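The Trouble With Book Two

11 December 2020
By the Grutside reading column

34 shares | 12 comments

Every August a parcel arrives from whichever publisher has decided that children need more of something. This year it was the fifth Grutside book. I have now read all five Grutside books, which is more than I can say for either of the children in my house, and I should like to ask a rude question. Who are they for?

The first one was good. I want that on the record before the letters come. A boy lives above a drain, the drain talks, and the two of them spend a hundred or so pages trying to return a stolen bell. It had a beginning and an end. The jokes came from the boy being a coward and the drain being a snob. When they put the bell back, you closed the book and felt that something had been finished.

Then came book two, in which the bell was stolen again.

I understand how this happens. A book sells, the people who sold it would like to sell another, and the author, who has bills like the rest of us, finds that the talking drain had a cousin. What I don't accept is the argument that usually gets wheeled out in defence of it, that series "get children reading". I have heard this from booksellers, from teachers, and from other parents at the school gate, always in the tone people use for vitamins. It may be true. I would like somebody to show me the child.

The child I know best is nine. She read the first Grutside in two evenings, the second in a week and the third over most of a term, and the fourth is under her bed with a sock in it. She hasn't stopped reading. She has stopped reading those. When I asked why, she said that she knew what the drain was going to say. I thought that was a better review than anything printed on the back cover, where I am told the series is "unputdownable".

The usual reply is that children like knowing what's coming. Toddlers ask for the same picture book every night, so surely an older child wants the same chapter book with a new number on the spine. I don't think the one follows from the other. A toddler wants the same book. She doesn't want a slightly worse copy of it with the bell swapped for a crown, and if you skip a page she will tell you. Re-reading is a kind of loyalty to something. Buying the sequel is a kind of hope, and hope can be let down.
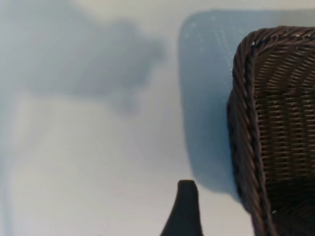

One dark brown wicker basket, on a pale surface.

Take Jamden, which is the other big one at the moment. Jamden is a planet where grown-ups are not allowed, and there are 12 books about it, with more promised. I read the first three and then skipped to the last to see what I'd missed. I had missed nothing. The same two friends were in the same sort of trouble, they were rescued by the same lizard, and the same lesson about sticking together was handed out on the final page. Nine volumes in between, and neither of them had aged a day or learned to lock a door.

People tell me this is unfair, and that plenty of adult detectives never age either. Fine. But the adult who buys the next detective story knows what she's getting and pays for it out of her own purse. A child is being told, by the cover and the sticker and the free poster, that this one is the biggest adventure yet. They are all the biggest adventure yet. At some point a bright child works out that this can't be so, and I do wonder what she decides about books in general when she does.

My other complaint is about jokes. There seems to be a belief that a funny book for eight-year-olds has to be funny in every line, with the funny words in larger print in case they are missed. The early Grutside had the nerve to leave a quiet page now and then. The latest has 21 chapters and I counted no quiet pages at all. Somebody falls over or is sick or shouts in capitals on every one. I read it aloud and my voice went before the plot did.

Compare Morkach, which hardly anybody bought. It is one book. A girl is sent to stay on an island and has to share a room with a retired sea monster, who snores. There is a long bit in the middle where not much happens except that it rains and they play cards, and it is the funniest thing I have read aloud in years, largely down to the monster cheating. The ending is sad, and there will be no second book, as the monster is dead by the end of it. My daughter was furious. She went back to page one the next morning.

I asked for it at our nearest bookshop, meaning to give it as a present, and was told it would have to be ordered. Grutside had a table to itself, and a cardboard drain.

I don't suppose any of this will change. The Zalewska list, which brings out both of the series I've been moaning about, says on its website that it has 3272 members in its Jamden fan club, and you don't argue with a fan club. Nor do I think a middling book does a child any great harm. I read dozens of them myself, mostly about ponies, and I can't remember a single pony.

But I am tired of being told that it doesn't matter what they read as long as they are reading. We wouldn't say it about food, and we don't say it about television. We say it about books because we are frightened that if we're fussy the children will wander off, and so we hand over book six and hope for the best. Mine would sooner be bored by a card game with a sea monster. If book six turns up next August I will read it, out of duty, and she can have the sock back.

Comments (12)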